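Gulano Community Toy Library: Frequently Asked Questions

Who may join?
Membership is open to any family, carer or early learning centre within the Gulano shire. Proof of address must be shown when joining.

What does membership cost?
The annual fee is $12 per household and falls due in June. Centres should contact the office for a separate rate.

How many items may be borrowed?
Each household may hold four items at one time. The loan period is three weeks, with one renewal permitted unless another member has placed a hold. The catalogue currently lists 939 items.

How should items be returned?
Items must be clean, dry and complete. Please check every piece against the label on the bag before coming to the counter. Battery-operated toys should be switched off.

What happens if a piece is lost?
Please report missing pieces at the time of return. No charge applies if the piece is handed in within one month. After that, a replacement fee may be added to the member's account.

Are small parts suitable for toddlers?
Items marked with a red sticker are not to be lent for children under three. Supervision remains the responsibility of the borrower.

May sorting and posting sets be reserved?
Yes. Cups, trays and slotted boxes may be reserved by telephone or at the counter.
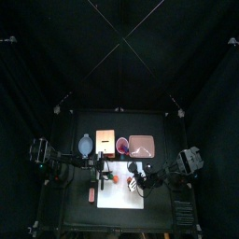
Amancay Navarrete: Could the three-week loan be extended over the school holidays? We are away for most of it and would rather not pay a late fee.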